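Zinhle Matlala and the Place Where the Keys Go

Zinhle Matlala had the kettle on before I got my coat off, and she'd already apologized twice for the state of the hallway, which looked perfectly tidy to me. There were a few umbrellas, a row of boots by size, and next to the door a little stand with a tray at the bottom and a rail across the top. She dropped my car keys onto one of its pegs as we walked past. I didn't even notice until I was leaving and couldn't find them.

"See, you'd have put them on the kitchen counter," she told me later, very pleased. "And then you'd have put your bag on top of them, and then we'd both be looking."

The stand is called the Ritis, and it's the thing she's known for, at least among people who care where their keys are (I count myself as a new member). It began as a present for her mother, who lived with them for a while in the old house on Fourie Street and who took her rings off every time she washed a dish. "Every dish! And she'd put them on the windowsill, on the soap, on top of the refrigerator. One time we found one in the butter. I wanted to give her somewhere to put them down that she'd like looking at, because if she didn't like it she was going to use the butter."

That first one was, by her own account, terrible. It had a round tray, and the post stood right in the middle of it, so you had to reach around the thing to pick anything up. It also fell over if you hung more than a scarf on it. She still has it, up on a closet shelf, and she wouldn't let me see it no matter how nicely I asked.

The oval tray came out of a conversation with Busisiwe Nel, her friend and now her business partner, who had been running a small homewares shop called Cadard and had strong feelings about narrow shelves. "Busisiwe came over, looked at it, and said, 'Zinhle, who has a table this deep by their front door?' And I got a bit huffy, I'll admit it, I went and made the tea. But she was right. People have a windowsill, or the top of a radiator cover, or that skinny bit of shelf beside the bed. So we stretched it out sideways and moved the post to the back, and then all of a sudden you could see everything you'd dropped in there."

The two of them worked on it for three years, mostly in the evenings, at whichever kitchen table was clearer. When I asked what could possibly take that long about a tray and a few pegs, she laughed so hard she had to put her cup down.

"The pegs!" she said. "Oh, the pegs. Too long and they catch your sleeve. Too short and a necklace slides off as soon as somebody shuts a door. We had a version with hooks, and I loved the hooks, I thought they were so pretty, and my daughter snagged a sweater on one the very first week. So, pegs. Short ones. And plenty of air under them, so a long chain can hang down straight and not pile up in a knot."

The rim got nearly as much attention. She wanted it raised enough to stop an earring from rolling off, but low enough that you could sweep a few coins out with the side of your hand. She tests this with actual coins, and with a button from her husband's coat that she has never sewn back on. He has apparently stopped asking.

They settled on black early, over Busisiwe's objections. Busisiwe wanted cream, and they made a handful in cream, and Zinhle says every one of them looked like something from a dentist's office. "Gold on black, silver on black, even an old brass key on black, it all looks like you meant it," she said. "And you can find it in the morning with one eye open."

Since then they've sent out 2970 of them, a number she knows because she writes every order in a ledger with a green cover. The bigger retailer Tekesow asked to stock it last December and the two women talked it over for a long weekend and said no, or at least not yet. They like packing the boxes themselves. They like the notes people send, too. One man wrote that he keeps his late father's watch on his and nothing else, and she read that one to me straight from the page, slowly, and then we both had another biscuit.

I wanted to hear about the table as well. Anyone who has followed the two of them for a while knows the pale wooden top they like to set things out on, with all that wavy grain running across it.

The pale wooden tabletop, from a few different spots:
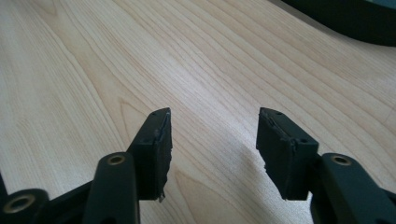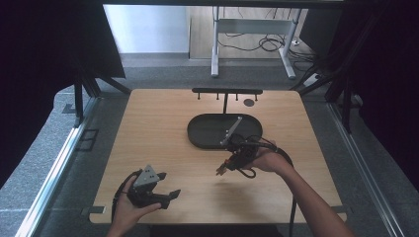
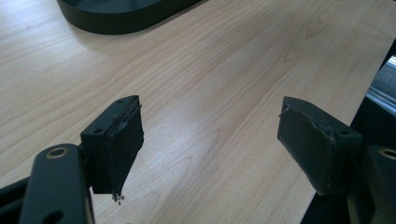
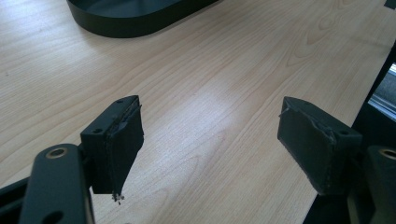 "I'm silly about wood," she said. "I could look at grain all afternoon. Busisiwe will be talking to me about postage and I'm following a line with my finger to see where it ends up. She's very patient. She says it's like working with a cat."

She likes a light surface for practical reasons too. A dark stand on a dark dresser disappears, she says, and then you're back to the butter. If your furniture is dark already, she suggests a folded cloth or a sheet of plain paper underneath to try it out for a couple of days before you decide where it should live. Put it where you already drop things, she adds, even if that's a strange place. Hers spent a whole winter on top of the piano.

I asked what she'd like to make next, and she got up and brought back a pencil drawing of something for eyeglasses, with three or four different shapes rubbed out and drawn over. She isn't happy with the bit where the glasses rest. Busisiwe thinks it should be deeper. They had argued about it on the phone that same morning, and Zinhle was fairly sure she was going to lose, so she'd baked something to bring over in the evening while they had another go at it.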